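The Jacket

The fault came in at seven in the morning, in October, while Xolani Sibiya was still looking for his shoes. Unit 39 at Drurora had closed on a sleeve with a hand inside it. The hand belonged to Thabiso Adams, and it was bruised and not broken.

Gimasix wanted to know why. Xolani took the spare hand gripper home, because the lab was locked for the inspection, and worked in the bedroom.

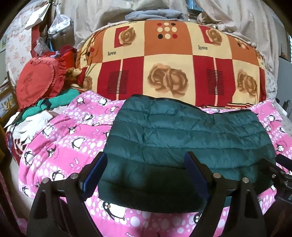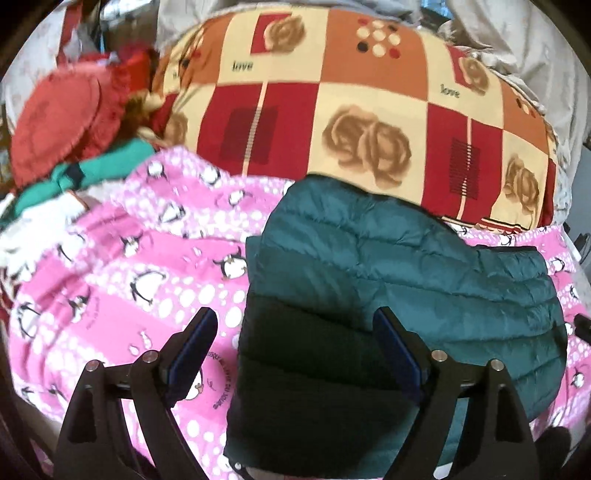

Quilted jacket, penguin blanket, both jaws open.

He had 1,391 closures in the log from the old trials, nearly all of them on towels and shirts. Those lie flat. Padding pushes back, and the software had learned to read the push as a poor grip and squeeze harder. A wrist would push back too.

He closed the jaws on the hem by hand, then on a fold, then on a sleeve with his own fingers in it. The reading for the sleeve was 40. He took his fingers out, stuffed a sock in and tried again. It was 40.

He rang Thabiso.

"It can't tell," he said. "You or a sock, it's the same number."

"I was shouting," Thabiso said. "A sock doesn't shout."

"It hasn't got ears."

"It had a stop button. I pressed it."

Xolani sat down on the edge of the bed. The report from Drurora said the button had not been used.

"With which hand?" he asked.

"The left. The other one was in the machine."

"And it kept closing?"

"It finished closing — then it stopped."

Xolani wrote that down word for word. Then he opened the laptop and began the email telling Gimasix to switch off the other units, starting with the ones in Bragança, where the morning shift was already at work.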